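Handheld gripper demos, cloth task, notebook entry
September 2, 2019

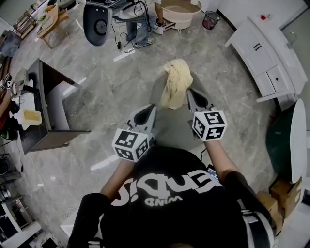
Picking up from the April notes. The aim for today was to get a usable set of two-handed demos for the cloth task with the handheld grippers, and to find out whether the cube tracking holds when both hands work low over the floor. The arm itself was not powered. Everything below concerns the recording side and the first pass of replay in software.

Task definition, as agreed before starting: cloth begins crumpled. Operator takes one edge with the left gripper, finds the neighboring corner with the right, lifts clear, spreads, lays flat, releases both. A demo starts when both grippers are open and still, and ends when both are open and still again. No regrasp limit. If the operator drops the cloth, keep recording and let them recover. Recoveries are wanted.

Setup

Grippers are the current pair with the gray fingers and black rubber pads. A marker cube sits on top of each. Cube-to-fingertip offset was measured again this morning on the jig. Left had shifted 2 mm along the finger axis compared with the April value, right was unchanged. The left cube mount had a loose screw, now tightened with thread lock. The new offset is in the config; the old one is kept in the comments in case the April recordings need to be processed again.

Pose tracking runs through Grokbridge as before, with Mesard doing the logging. Both were restarted before the first take. Grokbridge still comes up with the left and right cube IDs swapped if the left gripper is not in view at startup. Workaround: hold both up, wait for both to lock, then start. This should be fixed properly. It cost the first take, which I only spotted when the replay crossed its arms.

Camera view is from overhead, behind the operator. Cubes stay visible for most of the motion this way. The weak point is when the operator leans in and the head or shoulder comes between the camera and one of the cubes. Asked the operator to work at arm's length and bend less. That helped, although it makes the wrists stiffer and the motion looks less natural than what we got at bench height.

Lighting: overheads on. The tiles are polished and throw long white streaks. I expected false detections from these and got none. The detector did lose a cube face now and then when the face itself was tilted toward the lamps and washed out. Shortening the exposure fixed most of it at the cost of a noisier image. Left it at the shorter setting.

Recording

Total kept: 34 demos. Rejected takes were moved to the reject folder with a one-word reason in the file name. Please do not delete them, the tracking dropouts in there are useful for testing the filter.

Reasons for rejection, most common first: cube lost for longer than the gap limit; operator started moving before the start tone; left and right swapped (first take only).

Gap limit is 1000 ms. Anything shorter gets interpolated, anything longer and the take is out. I tried filling longer gaps on two of the rejected takes and the result was poor. The wrist usually rotates during the gap, and a straight interpolation cuts through the rotation. Position was acceptable, orientation was not. Leaving the limit alone.

Finger opening is logged separately from pose. The opening signal has a small delay against the pose stream, visible when the fingers are snapped shut while the hand is still. I corrected it with a fixed shift in post. The shift was the same at the start and end of the session, so it does not look like drift. Better to have a shared clock, but the fixed shift is good enough for cloth, where closing is slow anyway.

Observations on the task

The pale yellow cloth is a better subject than the previous one. It contrasts with the floor and the creases are easy to make out in the recorded image. It also holds a crumple well, so start states can be made different from each other without much effort. Procedure for resetting: pick up by the middle, shake once, drop from knee height, do not tidy. When the cloth was placed by hand the starts came out too similar.

Thin edges are hard to catch when they lie directly on tile. The pads skid along and push the edge away. Where part of the cloth was raised off the floor the grasp was much easier, since the fingers could go in from the side. Most operators will find this out and begin to look for the raised part first. I did not instruct for or against it. It will show up in the data as a preference and the learned policy will probably copy it. Worth deciding whether that is what we want before the next session, as the Vakia demo will be on a flat table with nothing under the cloth.

The second corner is where the time goes. The first grasp is quick, then the operator slides the right gripper along the hem looking for the corner, often letting go and taking hold again a little farther on. With bare hands this would be done by feel. With the grippers it is all done by eye, and the operator slows down a lot. I consider this fine. The robot will not have feel either.

Operator fatigue: forearms, mainly right. Breaks were taken between batches. The grippers are heavier at the top than they need to be because of the cubes. A hollow cube would help. To be checked whether a printed shell stays square enough.

Replay check

Ran all kept demos through the kinematic replay against the two-arm model. Results by type of problem:

Reach. A few takes go outside the workspace at the spread stage, when the hands are farthest apart. Shifting the whole trajectory toward the base brings most of them in. The rest need the operator to stand closer or use a smaller cloth.

Wrist limits. The left wrist hits its limit when the operator turns the palm outward to lay the cloth down. People do this without thinking. I can either ask them not to, or let the solver find a different elbow position. The solver found one in most cases, with an ugly jump in the middle for a couple of them. Jump takes are tagged in Mesard and should be left out of training until smoothed.

Collisions. Gripper to gripper only, when both go for the same fold at the same time. The human pair can touch lightly with no harm. The real ones should not. Added a minimum distance check to the replay script and it now prints the time stamp of each violation.

Floor contact. Fingertips go below the floor plane in the model in several takes. Some of this is the offset error, some is the pads compressing under load. Clamping the height hides it but also flattens the grasp motion. I prefer to raise the floor plane estimate and keep the shape of the trajectory. To be compared on the arm.

Compared with driving the arms by remote control, which is what we did for the bench set, collection is far quicker and the motion is smoother. The price is paid in replay. With remote control every recorded trajectory is reachable by definition, the arm has already done it. With the handheld pair we find out afterwards. I would keep both: handheld for bulk, remote control for the cases where reach and wrist limits matter.

Data and files

Everything is on the lab drive under session 1962, raw and processed in separate folders. The processed folder has the corrected left offset and the finger delay shift applied. Raw has neither. The Pawłowska archive copy is raw only and should stay that way.

The April recordings were processed with the old left offset. If the mount was already loose by then, the offset was not constant over that set and a single correction will not do. Check by looking at fingertip distance when both grippers are closed on the same point, first take against last take. If the two agree, leave the set alone.

To do

Fix cube ID assignment in Grokbridge at startup.
Add the jig check to the session checklist, before and after.
Weigh a gripper with and without the cube.
Print one hollow cube, measure face flatness.
Decide on raised or flat cloth starts.
Smooth or drop the tagged jump takes.
First replay on the real arms, left only, half speed, no cloth.

Jig check after the session: left unchanged since this morning, right unchanged. Grippers are back in the case with the screws marked in paint pen, so a turned screw will show.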